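Ticket: Gripper on desk-tidying arm loses grip on flat items, then faults on close
Machine: Arkero arm with Broltum two-finger gripper, wrist camera fitted
Status: Closed, one item left to watch 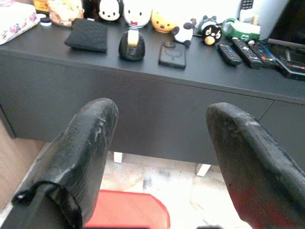

Reported fault

The arm picks up soft toys without trouble but drops remote controls and other thin, hard things. It started as the odd miss and by Sunday it was most attempts. The usual pattern is that the fingers close, the arm lifts a few centimetres, and the remote slides out lengthways and lands back on the desk. Twice in the same session the gripper also stopped part way through closing and the controller showed code 204. Clearing the code and homing the gripper brought it back both times.

The task list has not changed since the cell was set up. Nothing has been moved in the software and the arm itself repeats its positions well. I put it through the touch-off routine before opening this ticket and it landed where it should at all the check points.

Settings at time of fault

Grip force: 5 on the Broltum scale
Closing speed: default
Finger pads: original set, fitted when the gripper was new
Cycle counter: more than 3,000 since the pads were last looked at
Wrist camera: mounted, focus fixed, exposure on auto

First checks

Checked the gripper cable at both ends. The plug at the wrist end was fully home. Wiggled it with the gripper powered and holding a block, no change in the position reading.

Checked for play in the fingers by hand with the power off. Left finger has none that I can feel. Right finger has a very small amount, sideways only. The manual allows a little, so I have noted it and left it.

Looked over the finger surfaces. Both are scuffed, the left one worst along its upper edge and front face. I wiped them with a dry cloth and then with a damp one. The cloth came away grey. Ran the remote pick again after they had dried and it held for three picks and dropped the fourth. Better than it was, so dirt is part of it, but a clean finger should not be dropping anything that light.

Raised the grip force by one step. It held the remotes but code 204 came up on the second close. Put it back to 5.

Sent the above to Nonier support with the controller log.

Reply from Nonier support (Heidrun Hämmerli)

Thank you for the log. Code 204 on this gripper means the motor current went over its limit before the fingers reached the expected position. It does not tell you why. The two common causes are something rubbing on a finger during the close, and a finger that needs greasing where it runs in its slide.

Please check the strap at the base of the left finger first. If the loose end can fold over towards the inside it will get nipped on a narrow close, which you would only see with thin objects. That would fit with the soft toys being fine, because the fingers stop well before they are near each other.

For the slipping, please do not raise the force any further. Replace the pads as a pair. Worn pads go shiny at the tip before they look thin, and a shiny pad will hold fabric all day and let go of smooth plastic.

When you have done both, run a full open and close 500 times with nothing in the gripper and send me the current trace.

Second round of checks

Strap: the loose end was long enough to reach the inside of the finger when pushed by hand. I closed the gripper slowly in manual mode and watched it. On the first two closes it stayed clear. On the third it rolled inwards and the current reading jumped, though not enough to trip the code. Trimmed the end, tucked it under and fixed it with a cable tie, head facing outwards. Repeated the slow close ten times with no jump.

Slides: took the covers off both. Left slide had a reasonable film of grease. Right slide was close to dry at the outer end, where the finger sits when fully open. Cleaned both out with a lint-free cloth and put in fresh Kyei grease, a thin line along each rail. Opened and closed by hand until it had spread, then wiped off what had squeezed out at the ends. Do not skip that last wipe – any grease left there finds its way onto the pads.

Pads: fitted a new pair. The old ones peeled off in one piece after warming with a hairdryer. The tips were smooth and slightly polished, as Heidrun described. Cleaned the backing with alcohol, let it dry, pressed the new pads on and left the gripper clamped on a block overnight for the adhesive to take.

Recalibration: the new pads are thicker than the worn ones, so the closed position had to be set again. Gripper menu, Calibrate, Close Reference, then let it run with nothing between the fingers. Also re-ran the wrist camera alignment. It had not shifted but the procedure asks for it after any finger work.

Results

Empty run: 500 cycles completed, no codes. Trace sent to Nonier. The current is level through the whole close with no step near the end.

Remotes: force at 5, each remote picked from flat and lying at an angle to the desk edge. No drops. The arm does still nudge a neighbouring remote when they are lying close together. That is a path planning matter and I have opened it as a separate ticket.

Phone: picked up and set down repeatedly, no slip. Kept the lift height low for this one.

Soft toys: same as before, no problems.

Heidrun looked at the trace and is happy with it. She asked for the right finger play to be measured properly at the next service so there is a figure to compare against.

Changes to the routine

Wipe fingers with a damp cloth at the start of each week.
Check strap end is tucked and the tie is tight at the same time.
Grease both slides in September and look at them again halfway to the next one.
Log the cycle counter whenever pads are changed. We had no record this time and had to work it out from the controller.
If 204 comes back, stop and check for rubbing before clearing it.

Still open

Sideways play in right finger, to be measured at next service. One spare pair of pads left in the drawer, second pair on order.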